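Speaker notes – Jarkside open day, July 2026

Welcome and thank yous
Good morning, everyone, and how lovely to see so many of you. Do mention the tea at the back! Thank Eun-seong Shin, who set up the bench and has been answering questions since the doors opened. We had 538 people through last year, so please be kind about the queue.

What we've been working on
Keep this bit short – they've come to see the arms. Say that Kotian is our handling project, shared with Cullmont, and that we like everyday things because they're awkward to hold. Ask for hands up: who has dropped a bottle this week? (Wait for the laugh, then put mine up.)

At the bench
Let people look for a moment before talking. Point out the bottle in the blue fingers, and the pink cup between the other two.

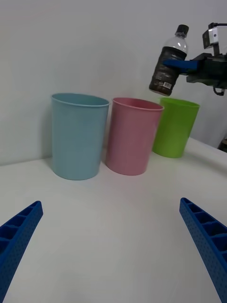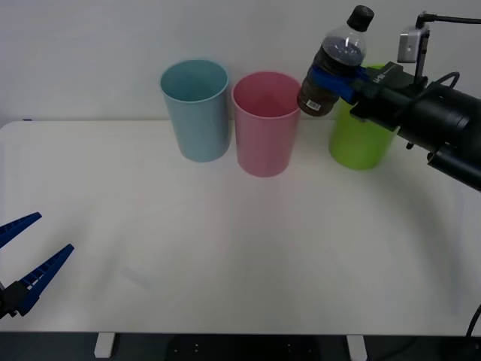
Questions and moving on
Leave 14 minutes. Tania Ekanayake will take anything on safety. Groups of up to 27 then go through to the Grodasgate room, coats and bags with them please.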